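Three grippers, one arm, one table of toys

Nine in the morning at Fetholm and the coffee's already gone. The job: pick a gripper. The shop has an arm it likes and three hands to choose between, and by September somebody has to sign for one of them. Gelum makes the cheap two-finger. Ginovik makes the dear one. Akbulut sends a soft three-finger thing that looks like a tulip and smells like a new pool toy.

Bianca Matei runs the bench. She talks fast and doesn't sit down.

"Everybody brings cubes," she says. "Cubes are easy. You could pick up a cube with a pair of tongs and your eyes shut."

So, cubes, but also plush. A toy croissant. Something in a Santa hat. A metal pot, for the shine as much as the grip, as shiny things upset depth cameras and always have. 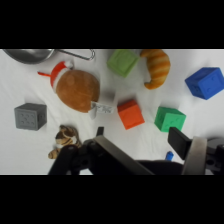
Rafferty Escobedo thinks the whole idea is backwards. Wrist cameras get too much credit, he says, and every shop that buys one ends up bolting a second to the wall inside a month, once the fingers have blocked the view of the thing they're meant to be closing on. Buy the wall camera first. Spend what's left on better pads.

Matei has heard it. She half agrees, wich is why she scores both. Her view is the wrist camera earns its keep in the last few centimetres, when the arm itself is in the way of everything else. Before that, fair enough, use the wall.

The scoring is plain. Each gripper gets 17 tries at each object. A grasp counts if the thing comes up and stays up for two seconds. No half marks. Slips get written down with a reason, if anyone can agree on a reason, and often they can't.

Plush is where it gets ugly. Squeeze a soft toy and the fingers keep closing, and a controller that's waiting to feel resistance can wait a long time. The Gelum's firmware gave up on plush 11 times before lunch. Just stopped, fault light, back to home. The Ginovik kept going, but its settings menu is a swamp and the manual has been translated by someone in a hurry.

Markers are the other headache. Skinny, round, keen to roll. Come at one from the wrong side and you've pushed it off to Saskatoon. Pads matter more than force here, and a wide flat pad isn't always the friend you'd expect, it can nudge the barrel before the second finger arrives.

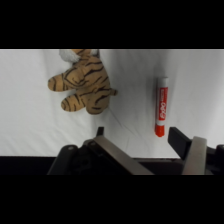
GEAR / CONTROLLERS

The bit buyers skip. A gripper is only as good as whatever's telling it to close, and all three makers would rather you used their box. Matei ran everything off one controller instead, so the hands would be judged on the same footing. Cost her two evenings of cabling and a fair bit of swearing.

Lag was the surprise. The Akbulut is air-driven and slow to start, then closes all at once. Lovely on soft stuff. Hopeless if you need to stop halfway and think again. The two-finger types will stop anywhere you like, and for teaching an arm by demonstration that counts for a lot.

Then the price. The Gelum is $947 with the bracket, pads extra. Neither of the others will put a number on the website. You have to ring them, and you know what that means.
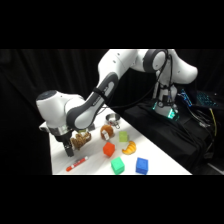

Photo: Ashley Naylor

By four the results sheet is a mess of pencil. Gelum ahead on cubes and on the croissant, well behind on anything furry. Ginovik steady across the lot, never brilliant. Akbulut best on plush, worst on markers by a mile.

So what would she buy? Matei pulls a face. For a small shop doing boxes and blocks, the Gelum, with aftermarket pads and the wall camera Escobedo keeps going on about. For mixed bins the Ginovik, if you can live with the menus. She wants another go at the plush with the closing speed turned right down before she puts her name to any of it, and theres a firmware update due that may fix the faults or may not.

The pads are on order. Grey ones this time, a bit tackier.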